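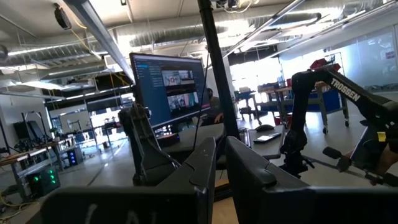
Arm station, desk side. Monitor with both video panels up.

gesier_line
Our shop moved kitting onto arms in July. You hold a handle and guide one arm through the pick, and the software records it. Three of us rotate on it. The job code is still "assembler II." Anyone else had theirs reclassified?

muriithi
No. Ours added a training code for the first 20 shifts, then dropped it. Same pay, different work. Output was counted in recorded runs, 500 a week per station.

nokden7
500 is a paper number. We got nearly that once and half were thrown out in review. Count accepted runs or don't count.

muriithi
Disagree. Rejected runs take the same labor. If the operator put in the time, it should show.

gesier_line
Imelda Saludo on our second shift raised that on Friday. Her other point was wrist load. Holding the handle for 4 hours is worse than bin picking was. 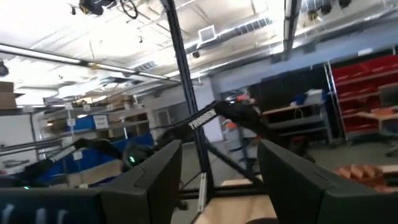 Same station, facing the shelving and the red bin rack.

vuledau
Get the rotation in writing. Ours was verbal until Celeste Rivadeneira took over scheduling, and people sat the full shift.

nokden7
Wrist load depends on handle height. Ours were set too high for anyone seated.

gesier_line
Will measure ours. Still no answer on the job code.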